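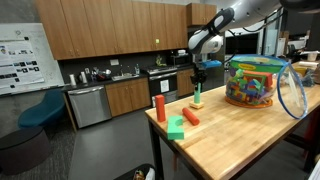
Foam blocks and their storage tub on a butcher-block table.

Search articles Enter keyword Go

Filed under: Materials & Making > Play Objects

The Foam Block, Considered as a Building Material

Foam building blocks are sold by the tub, and the tub is usually the first thing a buyer evaluates. A clear wall shows the contents. A round lid keeps dust off them and, when the tub is in use, gets leaned against the nearest vertical surface. The blocks are discussed less often, although they vary more than the packaging suggests.

Most sets use closed-cell foam, commonly EVA. The cells are sealed from each other, so the material takes up very little water and can be wiped with a damp cloth. It is cut from sheet or molded to shape. Cut blocks have crisp edges and a slightly open surface where the blade passed through the cells. Molded blocks carry a thin skin, feel smoother and mark less easily. The two kinds behave differently in a stack. Cut faces grip each other. Skinned faces slide a little before they settle.

The shapes are inherited from wooden unit blocks: rectangle, square, cylinder, arch, triangle. The arch deserves attention. Laid with its notch upward, it becomes a cradle, and a cylinder of the right diameter will rest in it without rolling. Varkodari, a small maker of classroom sets, cuts its notches with a template matched to its own cylinders. Zalier does not, and the mismatch is noticeable in use.

Cylinders are the difficult pieces. On its side a cylinder needs a level surface or a stop. On end it is stable enough alone, but its footprint is small for its height, and foam is light. A draft, a sleeve or a bump to the table leg will tip one over. The usual remedy is a wide base. A square block under the foot of the cylinder gives it a landing larger than itself, with a margin on every side, and lifts it clear of whatever is lying on the table. 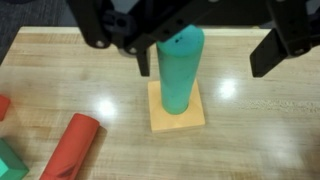
Centering matters more than people expect. Foam compresses under load, and it compresses unevenly when the load sits off to one side. A column placed near the edge of its base will begin to lean once a second piece goes on top. Placed squarely, the same column carries the weight straight down. Mixed materials help here. A wooden base under a foam upright does not deform, so any lean can be traced to the foam.

Surface wear follows a pattern. The ends of cylinders and the corners of rectangles go first, since these are the parts that get pressed, dropped and chewed. Small dark marks are mostly cosmetic. Tears are another matter, and a block that sheds pieces should be thrown out. Zuvton rates its molded range for 800 wash cycles, a figure best read as an indication that the skin will outlast the color.

Storage is simple. A tub filled to the brim compresses the bottom layer, and thin pieces left there over a summer can take a set. Leave 4 inches clear below the rim. Keep the tub out of direct sun — reds and oranges fade before greens do. Nyarko recommends airing a new set for 28 hours before closing the lid, which clears most of the factory smell.

A solid wood tabletop makes a good building surface, provided it is flat. Long glued strips can cup slightly with changes in humidity, and a tall foam column will show it sooner than a level will.

Last updated: February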